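Manalastas: simulated mug chores, wrist view

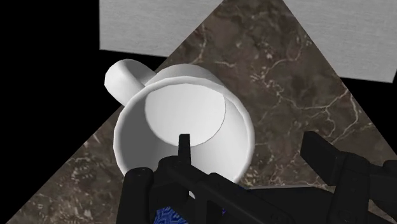

Every few months someone announces that the home robot is ready to do your dishes. Manalastas is our small contribution to checking. It holds 1161 simulated episodes of a two-finger gripper dealing with one mug on a counter, which is a tenth of what my kitchen looks like after breakfast.

Contents
episodes/ the rollouts, one folder each
labels.csv outcome per episode (held, dropped, shoved, gave up)
splits/ train, and a test set of 221

Everything is rendered. No crockery was harmed, and no claim about real crockery should be made from these numbers. The mug is always empty. Coffee is planned for a later version, when we feel braver.

Baselines
Rondis grips well and then can't decide where to put things down. Clisex is faster and shoves more. Neither would last a morning in a diner.

Known problems
Round objects are made of polygons and sometimes it shows. Episodes stop after 2000 steps, and "gave up" means exactly that. The first 100 were labeled by hand before we agreed on what "shoved" meant. Fix due in July.

Maintained by Gizella Lakatos. Labels by Bianka Bárány, who still washes her own cups.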